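Bakine Day Rooms: Progress Report to the Neneck Fund
19 March 2019
Prepared by the project coordinator, Avley Community Rooms

1. Purpose of this report

This is the second report on the grant for furnishing and setting up the small rooms at Bakine. It covers the work done since the first report, the money spent, the items still open and what we plan to do up to the end of May. The first report dealt mostly with the lease and the painting, so it is not repeated here except where something has changed.

2. Summary

The front room is furnished and in use. The back room is painted but still has no table. The kitchen corner is behind schedule because the sink unit arrived with the wrong fittings and had to go back. Spending is within the budget. We are asking for one change to the budget lines, explained in section 6.

3. The front room

The grant application described the front room as a place where two people can sit down at a table, with a clean surface, a drink and something pleasant to look at. We have kept to that. The walls are white and have been left mostly bare. The long white shelf was put up in the second week of work and has been tested with the load we expect to keep on it, mainly books and a few folders. We had planned a second shelf below it but decided against it, as people leaning back in their chairs would have been likely to hit it.

The table is the small square one from the original list. We looked at a larger table from Bunnag, the furniture supplier used for the chairs, but it would have left too little space to get past on the shelf side. The small table goes close against the wall and can be pulled out when more people need to sit down.

We bought checkered tablecloths for it. The plain white ones listed in the application showed every mark after a short trial, and the checkered cloth hides small stains between washes. It is larger than the tabletop and hangs down at the corners. We considered hemming it and decided to leave it, although clips may be added if it slides.

Flowers are kept at the wall side of the table, where they are out of the way of hands and cups. Yellow and orange were chosen because the rest of the room is pale. The glasses are the small clear type. They are easy to hold and they stack in the cupboard, so we ordered more of the same kind and dropped the mugs from the list.

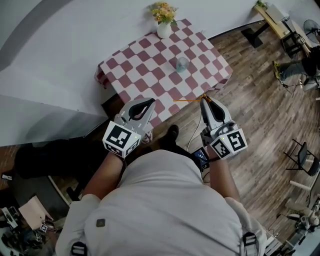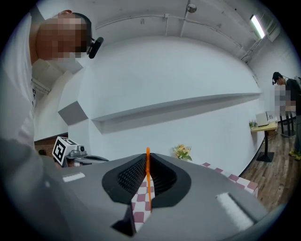

The floor was cleaned before the furniture came in. The planks are in fair condition and do not need to be replaced this year. There is one board near the door that moves when stepped on -- it has been screwed down once already and will need doing again. We did not buy the rug that was in the first budget. A rug on that floor would be one more edge to trip on, and the chairs move more easily without it.

4. Use of the room

The room has been open for table sessions for four weeks. In that time 29 sessions were held. Most were short and involved setting the table, pouring and serving drinks, clearing up and wiping down. Feedback was collected on a single sheet left by the door. The main points were:

The table is a good height for standing work but a little high for some people when seated. We will try the chairs with a thicker cushion before looking at anything more expensive.

The room echoes. Several people said it was hard to follow a conversation when the door to the hall was open. A door closer has been ordered.

People liked the flowers and asked for them to be kept up. Fresh flowers come out of the small supplies line at present.

The tablecloths need washing more often than we had allowed for. Two cloths are not enough if one is in the wash and the other gets a spill. We would like to have two more.

5. The back room and the kitchen corner

The back room has had its second coat of paint and the window catch has been repaired. The table for it is on order from Bunnag, in the same size as the one in the front room so that the cloths fit both. Delivery has been put back once. If it slips again we will move the folding table over from the Avley building as a stopgap.

The kitchen corner has a working refrigerator and a cupboard for the glasses and plates. The replacement sink unit is due in the first half of May. Until then washing up is done in the hall kitchen, which means carrying trays along the corridor. This is slow, and it has limited how many sessions we can run back to back. No sessions have been canceled because of it.

6. Spending and request

Spending on furniture is slightly under the agreed amount, mainly because of the smaller table and the rug we did not buy. Spending on linens and small supplies is over, for the reasons given above. The total is not affected.

We ask the Fund to agree to move the unspent rug money into the linens and small supplies line. It would pay for the extra tablecloths, the chair cushions and flowers through the end of the grant period. No new money is requested.

7. Next steps

Fit the door closer in the front room and fix the loose board.
Try out the seat cushions and report on whether they solve the height problem.
Take delivery of the back room table and open that room for sessions.
Install the sink unit -- the plumber has been booked but the date depends on delivery.
Send the next report, with receipts, at the end of May.

Receipts for this period are attached separately. The feedback sheets are kept at the Avley office and can be sent on request.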